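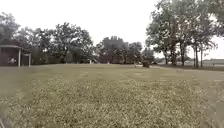
May 29, 2026
By Edileuza Amaral

Went to the Zeltora open day at Nastanham. Got back late, writing this fast before I talk myself out of it.

Short version: the walking was the best part and hardly anyone came for the walking.

The crowd wanted tricks. You could tell. Phones up, kids on shoulders, waiting for a wave or a backflip or whatever the videos have trained us to expect. What they had on offer was a legged machine crossing grass. Slowly. Then turning and crossing it again. Sushil Ahuja, who runs the field program, had 37 minutes on the schedule for this and used all of them. People drifted off to the food after ten.

I think they were wrong to drift. Grass is hard! Everyone I know who has worked with these things says so and then nobody puts it in the brochure. A warehouse floor is flat and it stays flat. A lawn looks flat. Clumps, soft spots, a dip you only find with your ankle. Add an overcast sky that washes everything out and the machine has very little to go on, visually. Far off, a tree and a person and a trash can are all the same gray smudge. I had trouble myself without my glasses.

So the question I kept asking was what does it do when it isn't sure. Ahuja's answer was that it slows down. Fine. I liked that answer. I would have liked it more with numbers next to it and he did have a few, to be fair. They've logged 416 crossings since February, and 222 of those on uneven ground. How many had a person step in? He didn't have that sheet with him. Come on. That is the sheet.

This is my complaint about open days in general and not only Zeltora's. Layug did one last year, same thing, lovely coffee, a printed handout, no failure count. You invite the public and then you show them the part that works. We all know it falls over. Let us see it fall over. Let us see how long it takes to get up and who has to walk out there to help. I'd trust the company more, and I bet the guy next to me who muttered "is that it" would of stayed.

Da-eun Yeom disagreed with me on the drive home, loudly. Her view is that most visitors see one fall and that's the story forever, they go tell their neighbors the robots don't work. She may be right. She used to do the demos at Belomcombe and she had a bad one there, school group, machine sat down in a puddle and would not get up. She still gets teased about it. But I remember that day too, and the kids loved it. They asked questions for an hour. Why did it sit, is it broken, does it know its sitting. Better questions than mine.

The other thing. Cost. A single unit with the outdoor kit weighs up to 619 pounds in its shipping crate and needs a van, a charger and two people. For mowing checks and fence walks, which is what the parks department here keeps floating, I don't see it yet. A person with boots does a fence walk fine. If the argument is nights and bad weather then do the demo at night, in bad weather. I'll come. I'll bring a flashlight.

Would I go again, yes. Same field, same slow walk, and this time Ahuja brings the sheet.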